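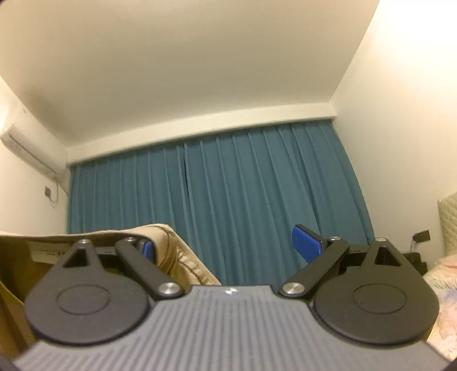

Seema demande si on est certain que le jeu dans les biellettes vient de la pince et qu'il ne vient pas de la main qui la tient. Selon elle, quand on serre la poignée vite, on tourne aussi un peu le poignet, et dans les données cela ressemble à un doigt en retard. Elle propose de refaire la mesure avec la pince bloquée dans l'étau avant de commander quoi que ce soit.

Je réponds dans ce cahier pour que Rosario puisse lire aussi. La remarque est juste et je n'y avais pas pensé. J'ai fait la mesure dans l'étau ce matin, elle est plus bas.

Accueil Cahiers Matériel Protocoles Archives Contact
Classé dans : Préhension / Pinces à main / Essais de coussinets

Juin, cahier de l'atelier, pinces à main

But de l'essai

Nous devons choisir les coussinets pour la prochaine série de démonstrations sur textile. Il y a deux candidats : le bleu à surface texturée, et le coussinet lisse que Rosario a fait couler chez Harkau. La pince ne change pas, le bras d'arrivée non plus (l'Emville, avec le contrôleur Fodska). Je change seulement les coussinets et je note ce qui se passe à l'enregistrement et ensuite au rejeu sur le bras.

J'ai ajouté une deuxième question, qui vient de l'essai de mai : est-ce que la caméra voit assez bien les coussinets pour que nous puissions estimer l'ouverture à partir de l'image seule ? Si la réponse est oui, on peut enlever le codeur et son câble, qui gêne tout le monde.

Conditions

Chambre, lumière du plafond éteinte, rideau fermé. La couleur du rideau est assez proche de la couleur des coussinets bleus, au moins pour le seuil que j'utilisais. Je l'avais réglé au labo devant un mur gris et je n'ai pas pensé à le vérifier avant de partir. J'aurais dû le faire.

Objets à saisir : vêtements posés sur le lit, un à la fois, pliés ou en tas. Geste demandé : approcher, pincer un bord, lever, tenir, reposer. J'ai gardé la même vitesse de geste autant que j'ai pu, mais je ne suis pas un métronome et après une heure je serre plus mollement. Il faudra croiser l'ordre des coussinets la prochaine fois. Cette fois j'ai fait tous les bleus d'abord, ce qui est une faute de méthode.

Valeur d'ouverture : un octet, 0 quand les doigts se touchent, 255 quand la pince est ouverte entièrement. C'est le codage du contrôleur Fodska, je l'ai laissé comme il est. Attention, l'ancien script de Chow fait l'inverse. Qui reprend les fichiers de mai doit retourner l'échelle avant de comparer, sinon tout paraît fermé quand c'est ouvert.

Total enregistré : 708 gestes, les deux sortes de coussinets ensemble.

Mesure du jeu (réponse à Seema)

Pince dans l'étau, mors protégés avec du feutre. J'ai mis une cale entre les doigts, fermé, ouvert, fermé, et lu la valeur à chaque fois. À la main, la lecture bougeait de sept unités entre deux fermetures sur la même cale. Dans l'étau elle bouge de deux. Donc Seema a raison pour la plus grande partie, et ce que j'ai appelé « jeu » dans la note précédente était surtout mon poignet. Je laisse la note précédente telle quelle, avec un renvoi à cette page.

Les deux unités qui restent viennent des pivots, je crois. J'ai resserré les deux gros du côté du corps d'un quart de tour et cela n'a rien changé. Les petits au bout des doigts, je ne les ai pas touchés : la dernière fois que j'ai serré un de ceux-là, le doigt est devenu dur et il a fallu tout démonter. Si Rosario a une clé dynamométrique assez petite, je suis preneur.

Coussinet bleu, texturé

Il accroche bien le coton et la toile. Quand je pince un bord, le tissu vient du premier coup presque toujours, et il ne glisse pas pendant le levage. Le défaut est au moment de lâcher. La texture retient les fils, surtout sur la maille, et le vêtement reste pendu à un seul doigt pendant un instant. À la main on secoue un peu sans y penser. Le bras, lui, ne secoue pas, ou alors il reproduit la secousse au mauvais moment, quand le tissu est déjà parti. C'est assez comique à regarder et assez mauvais pour les statistiques.

Sur les tissus glissants (doublure, nylon), je n'ai pas vu de différence nette avec le lisse.

Coussinet lisse de Harkau

Il lâche très proprement. Pour prendre, il faut appuyer davantage, et donc l'octet descend plus bas pour la même épaisseur de tissu. Cela compte pour l'apprentissage : un modèle entraîné avec les bleus fermera trop peu avec les lisses. On ne peut donc pas mélanger les deux séries sans écrire dans le fichier quel coussinet était monté. J'ai ajouté un champ « pad » dans l'en-tête, avec deux valeurs permises. Merci de ne pas le laisser vide.

Le lisse prend la poussière. Après une vingtaine de prises, je l'essuie avec un chiffon humide et il retrouve son adhérence. Je n'ai pas compté exactement, c'est une chose à faire dans l'étau aussi, avec un morceau de tissu toujours le même.

Voir les coussinets avec la caméra

La méthode : chercher la tache bleue de chaque côté, prendre les deux centres, calculer la distance, convertir en octet avec une table. Au labo cela marchait sans effort. Dans la chambre, j'ai trois sortes d'échec.

Premier échec, le rideau. Le masque prend un morceau du rideau avec le coussinet et le centre part vers le haut. J'ai resserré la teinte et ajouté une limite de surface, et la plupart de ces cas sont réparés.

Deuxième échec, le couvre-lit, qui a des zones bleues lui aussi. Elles sont pâles et la saturation suffit à les écarter, sauf une plage plus soutenue à droite. Je n'ai pas de belle solution, j'exclus simplement la zone de l'image qui est trop loin des doigts.

Troisième échec, le plus sérieux : le coussinet caché. Quand je vais chercher le tissu de côté, un des deux doigts passe contre lui et la tache se réduit à presque rien. À gauche on a tout le coussinet bleu à bord noir, à droite seulement une mince bande bleu foncé contre le tissu kaki, derrière la biellette. Le calcul donne alors un centre faux, et il le donne avec confiance, ce qui est pire que pas de centre. Comme les deux doigts sont liés mécaniquement, j'ai essayé de n'en utiliser qu'un, le mieux vu, et de déduire l'autre par symétrie. L'erreur redescend à un niveau acceptable tant que la caméra n'a pas bougé sur son support.
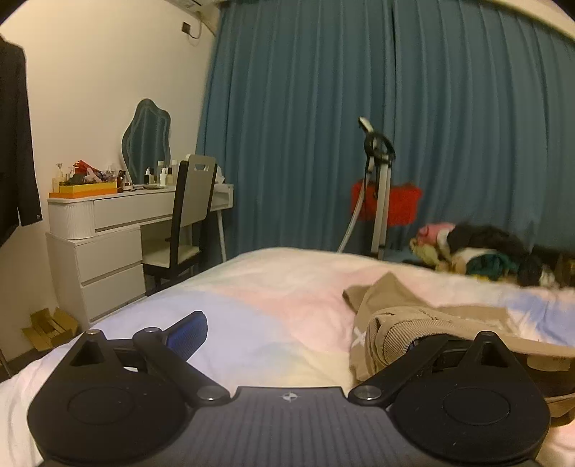 Symétrie : détails du calcul

L'axe est fixe par rapport au corps de la pince. Je l'ai calé une fois sur les deux gros pivots, qui se voient tout le temps, même quand les doigts sont dans le tissu. Ensuite, pour chaque image, je garde le côté dont la surface bleue est la plus grande et je double la distance à l'axe. Si la surface du meilleur côté tombe sous 80 pixels, l'image est marquée « sans ouverture » et on interpole entre les voisines. Ce seuil est choisi à l'œil. Il faudrait le justifier mieux que cela.

Les gros pivots ont un défaut, ils brillent. Avec une lampe en face, le reflet se déplace et le centre trouvé se déplace avec lui. J'ai pensé à mettre une pastille mate dessus. Rosario préfère les noircir au feutre, je suis d'accord pour essayer sur la pince de réserve, pas sur celle-ci.

Avec le coussinet lisse, tout ce chapitre tombe : il est noir sur un doigt noir et le seuil de couleur ne trouve rien. J'ai demandé à Harkau si la même matière existe dans une autre teinte. Pas encore de réponse. Un vert vif serait bien, mais dans une chambre on trouve toujours quelque chose de vert.

Rejeu sur l'Emville

Fait seulement pour une petite partie des gestes, le bras était pris l'après-midi. Je note sans chiffres, il n'y en a pas assez :
- bleu : bonnes prises, lâchers en retard, deux fois le vêtement est retombé à côté du bac ;
- lisse : prises manquées quand le bord du tissu est à plat, lâchers corrects ;
- ouverture estimée par image à la place du codeur : même comportement que le codeur sur les gestes de face, fermetures trop tôt sur les gestes de côté.

Les fermetures trop tôt ont été enregistrées avant la correction par symétrie. À refaire avec la nouvelle version.

Ce que je garde pour l'instant

Je reste avec le coussinet bleu et le codeur pour la série de démonstrations, le câble sera attaché le long de la poignée avec deux colliers. L'estimation par image tourne à côté, on l'enregistre dans une colonne séparée et on ne s'en sert pas pour commander le bras.

Seema voudrait qu'on essaie un coussinet mixte, texturé en bas et lisse à la pointe. C'est possible à découper dans ce que nous avons, la colle est dans l'armoire du fond. Je crains que la limite entre les deux matières accroche les fils encore plus, mais il faut voir.

À faire
- ordre croisé des coussinets, avec une pause au milieu ;
- fichiers de mai : retourner l'échelle, puis vérifier sur dix gestes pris au hasard ;
- demander à Rosario pour la clé ;
- régler le seuil de bleu sur place, avant le premier geste, et noter la valeur ici ;
- refaire les gestes de côté avec la version symétrie, sur le bras, dès qu'il est libre.

17 h 40. Pince rangée, coussinets lisses dans la boîte marquée H, le coussinet bleu droit est un peu décollé en bas, à surveiller.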